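August, a bit before 6 in the morning

Couldn't sleep, too full of yesterday. We finally walked the old salt road from Kokari over to Flaten, the whole 13 miles of it, and my feet are wrecked and I would do it again today if they'd let me!

The first stretch is dull, I'll admit, all gravel and fence. Then you come over the shoulder at 315 feet and the marsh opens up and there are the pans, dozens of them, gray and pink and a green I don't have a word for. I stood there with my mouth open like a kid. The tide was out and the old sluice boards were showing, black as tar. I'd read that salt was being hauled up that road as early as 1538, and I kept trying to picture mules on it. Narrow mules, I guess.

Lunch was bread and the hard cheese from Trokstead, eaten sitting on a wall out of the wind. Saw five avocets — five! — sweeping their bills back and forth in the shallow end. I've waited years for one.
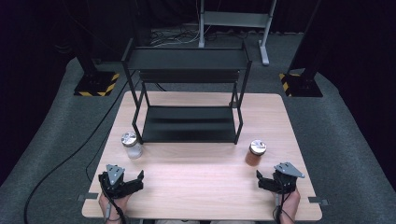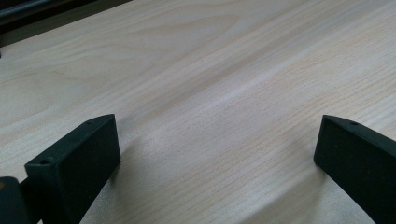 In the evening I posted my notes on the Grasso walking board, and a reply was up before I'd gotten my boots unlaced. Grasso, who seems to run the place, wrote that I'd missed the best part, that if you leave the road at the second sluice and keep the water on your left there's a boiling house with its chimney still standing, and that the avocets had bred behind it this year for the first time. Missed it! I must have gone by within a few hundred yards of it, looking at my feet.

So now there has to be a second trip. September would be good, when they rake the last of the salt, if the rain holds off. I want to go the other direction this time, starting from Flaten so the gravel comes at the end when I'm too tired to mind. Need new laces, a real hat, and the big map (the small one stops right where the marsh gets interesting). Also more of that cheese.

Left heel is bad. Soak it again tonight.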